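Zulema Villalba has lived with a mini fridge since February, and she talks about it like a roommate. "I ran a full-size one for years and it was where leftovers went to die," she told me, laughing. "Now I shop for two days and that's it!"

So what goes in? Fruit, mostly – and always on a plate, which I loved.
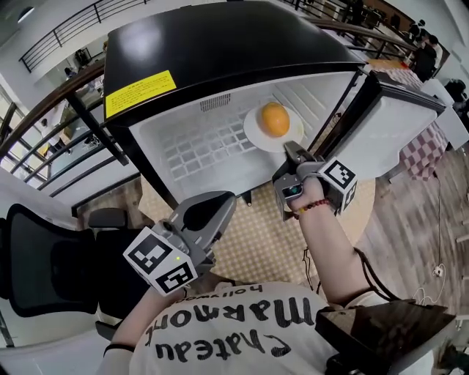
An orange on its plate, door wide open.

"My grocery bill was 600 dollars a month, now it's 400," she said. I asked if she misses having a big freezer. "Only for ice cream. In July, ask me again."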